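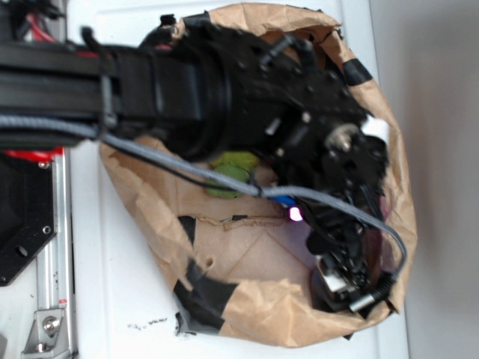
Ticket 654 - Villanueva lagoon plant, Cell 4
Opened: Mar 22, 2024
Status: Open, waiting on parts

Problem: Dissolved oxygen in Cell 4 keeps dropping overnight. Blower runs, but the Tarnari controller shows a low airflow alarm every 30 minutes. Effluent ammonia has been climbing since December.

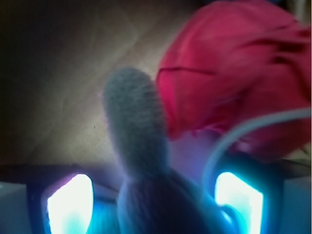
Gray fuzzy piece, red fabric at upper right

Step 1: Checked the inlet filter on the Miltetti blower. Dirty. Replaced it and cleared the alarm. Alarm came back.

Step 2: Walked the air header with soap and water. Small leak at one coupling, tightened. No change in airflow.
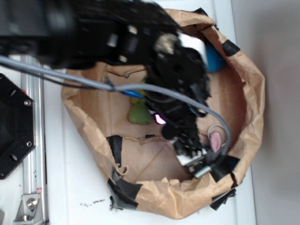

Step 3: Pulled the diffuser line closest to the inlet. Heavy scale on the membranes and two of them torn. Spares should be kept in a rigid tote with a lid. An open paper bag with the sides rolled down, on a white tabletop, is no good for membranes - they pick up grit and get creased.

Step 4: Acid cleaned the rest of the line and put it back. Airflow is up, still under the 200 setpoint.

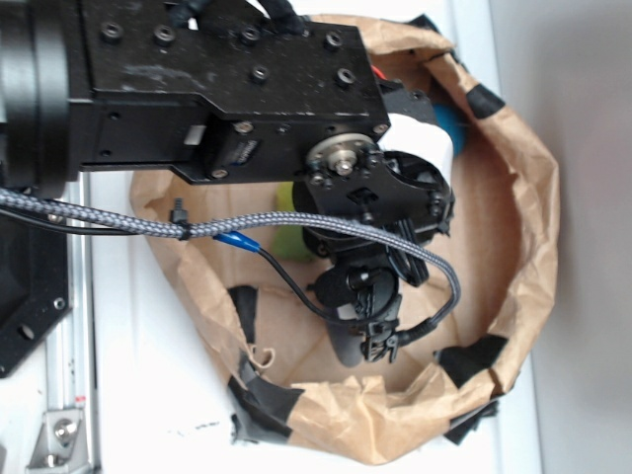 Arm over the bag, screws along the top of the link

Arkia has been asked to quote replacement membranes. Leave the alarm delay as is until they are in. Log DO morning and evening and add the readings to this ticket.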